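News > Around Town > Sorley

Last updated: May, 4:30 p.m.
2 min read

Pennington Street laundromat stays open late starting this month

Good news for anybody in Sorley who works second shift and has been washing socks in the sink (me, all winter). The laundromat on Pennington Street is going back to late hours, and you'll be able to start your last load at 11 p.m. It used to be 8, and before that I think it was whenever the owner got tired.

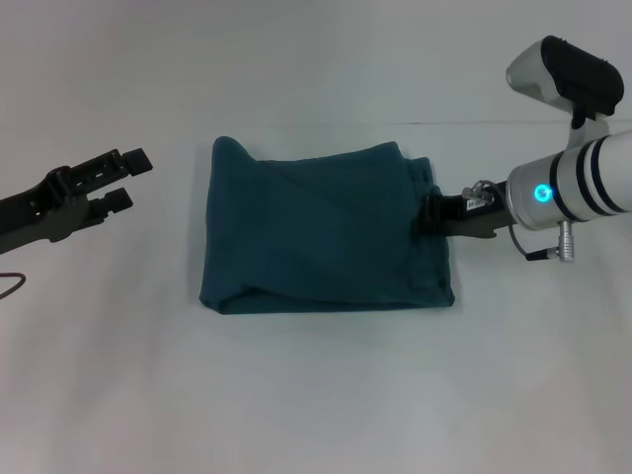
I stopped by and talked to Ulises Escobar, who took over the lease last fall. He told me he had a petition with 80 names on it taped to the change machine before he even thought about asking the town. "I could've said no, but I'd have to see them all at the grocery store," he said.

A wash is going up to 5 dollars, so there's the catch. Dryers stay the same — four of them are new, and the old one by the door that eats quarters is finally leaving. I'll miss it a little!

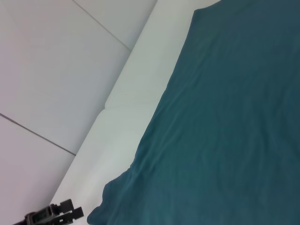
Kai Kettler, who lives upstairs, was the one person I met who had worries, mostly the noise and the parking. Escobar says he'll shut off the dryers nearest the stairwell after 9, and Kettler told me that sounds fair enough for now. They're going to talk again at the end of summer.

Bring your own soap for the time being. The vending machine is still broken.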